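Brimard opens its Mernberg test kitchen to the neighbors

MERNBERG, December – I'm Piret Rebane, I run the demonstration program at Brimard, and I've been asked to write this release myself, so please forgive me if it sounds more like a letter to a friend!

Our open day drew 309 visitors, which is a lot of coats for one hallway. We had planned for groups of 50 and stuck to that for most of the morning, until a school party and a choir arrived together and we gave up and let everybody in.

The star was Clatine, our two-armed kitchen robot, working in the same white kitchen we use for daily testing. Visitors kept asking for the fancy stuff (pancakes, mostly), but what I love is the plain work – drawers, bottles, packets, all the things a helper at home has to handle before anyone gets to pancakes.

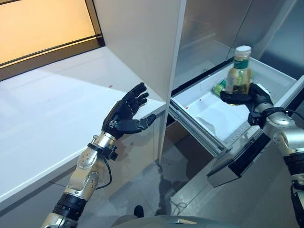
Drawers are a favorite subject of mine, and I talked about them for far too long. A hand working inside one has low sides to think about, and whatever else is lying in there, and a bottle has to be held firmly without being squashed. My colleagues at Vass, who work with us on the hand software, took over when my voice gave out and answered questions until well after four.

Clatine has now logged 1,072 hours in the Mernberg kitchen, and we'll keep going through the winter. We also collected 2,766 suggestions for new tasks on paper slips (one young man handed in a whole pad), and I'm reading every single one.

Group visits start again in the spring. Schools, clubs and reporters are all welcome – write to the Brimard visitor desk in Mernberg and ask for Piret.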